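Skustley Contra and Folk Dance Society
Minutes of the Winter Planning Meeting

January 14, 2020
Posted by the Recording Secretary

The meeting opened at 7:05 p.m. in the upstairs room at Drukoreo Hall. Fifteen members attended, plus two people from the Rallalness band who stayed for the music items. A quorum was present. The fall minutes were approved with one correction: the waltz workshop ran for two hours, not three, although everyone who went says it felt like twenty minutes!

1. Attendance and door report

What a fall we had. Paid admissions from September through the end of the year came to 1371, the best we have ever recorded for that stretch. The biggest single night was the harvest dance with 88 dancers on the floor, and for the last contra of the evening we had four full lines and people still looking for partners along the wall. Newcomers are coming back, too. Several members said they now see the same first-timers two and three dances running, and a good number of them arrive early for the lesson because they want to, even when they don't need it any more.

The door team asked that everyone please sign the sheet, including callers and musicians. The hall wants a head count each month and we have been guessing at the band.

2. Money

The general account stands in good shape after the hall rent was paid through spring. The sound fund is at $493. A replacement for the second monitor speaker will take most of it. Moved, seconded and passed to buy the speaker now, before the big dance, and start filling the fund again with the bake table.

A member asked about raising admission. Long discussion, all of it friendly. The feeling in the room was that we are doing well at the present price and that a family of four ought to be able to come dancing without thinking hard about it. No motion was made. Students still pay half.

3. Spring schedule

Regular dances stay on second and fourth Saturdays, beginners' lesson at 7:00, dancing 7:30 to 10:30 with a break for snacks. We have callers confirmed for every date through April, and two of them are new to us. One calls a lot of English country dances and has offered to slip a couple into the program, which got actual applause.

The family dance moves to a Sunday afternoon, 2:00 to 4:00. Circle dances, a Virginia reel, a few singing games, and the Rallalness players have agreed to bring the small drums for the kids to try at the break. They will also bring ear plugs.

4. Floor and shoes

The hall reminds us that the wood floor was refinished last summer and it is holding up beautifully. Soft clean soles only. We will put the shoe brush back by the coat rack and add a line about shoes to the flyer. A member who dances in socks wished it noted that socks are fine on the refinished floor but very fast on the turns.

Dance wax was suggested again. The hall says no wax. Please don't bring your own.

5. The Khasawneh Weekend

This took up most of the evening, happily. The Khasawneh Weekend is our one big event and this will be the first time we have had both floors of the hall. Upstairs will be contras and squares all day. Downstairs will have workshops: waltz, clogging for people who have never clogged, a session on giving weight in swings, and an open jam in the late afternoon for anyone with an instrument and some nerve.

We agreed to print 1000 flyers. The flyer group has a draft and it looks wonderful, big letters, easy to read across a room. Members are asked to take a stack each and leave them at libraries, coffee shops, music stores and the farmers' market. Please also tell your neighbors. Most of our new people this fall said a friend brought them.

Housing: eight members have offered spare rooms and sofas for out-of-town dancers. We could use a few more, especially homes without cats.

Food: potluck on Saturday night, same as always, with a sign-up sheet so that we don't end up with eleven pasta salads. (They were very good pasta salads.) Bring a card listing what's in your dish. The kitchen can be used for warming but not for cooking.
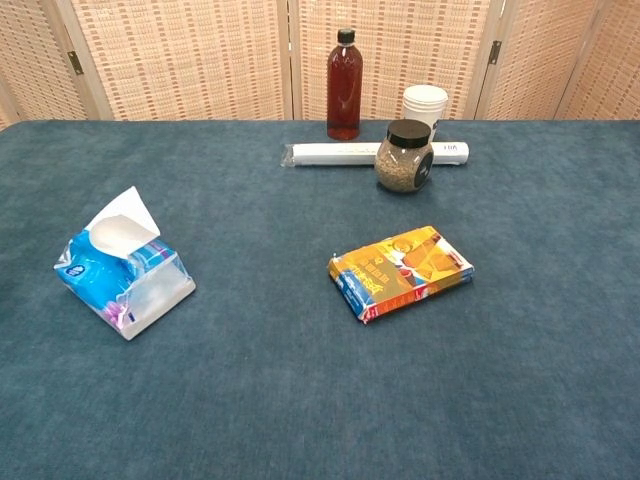

Setup will start at 9:00 in the morning and we need ten strong people for the risers. Anyone who can stay for cleanup gets into the last session free. The Rallalness band would like the stage clear by noon for a sound check, and they asked for a lamp on the piano, which we have.

6. Lessons

The lesson group wants to try teaching both roles to everybody from the first night. They tested it twice in the fall and it went over very well, with less standing around and a lot more laughing. Passed by a show of hands, with two abstaining. Experienced dancers are warmly urged to come at 7:00 and help fill out the lines. It makes an enormous difference to a new dancer to have a calm pair of hands across the set.

7. Other business

Lost and found holds one green scarf, three water bottles and a single tap shoe. Claim them at the next dance.

The carpool list will be posted on the board by the stairs. Drivers coming from the north side have open seats.

There was a request for more squares. There was a request for fewer squares. Both were passed along to the callers.

The next planning meeting will be held in the same room after the April dances, with the date to be posted at the door. Adjourned at 8:50 p.m., followed by two waltzes and a schottische.

Contact: ask at the door on any dance night | © 2020 Skustley Contra and Folk Dance Society | Back to top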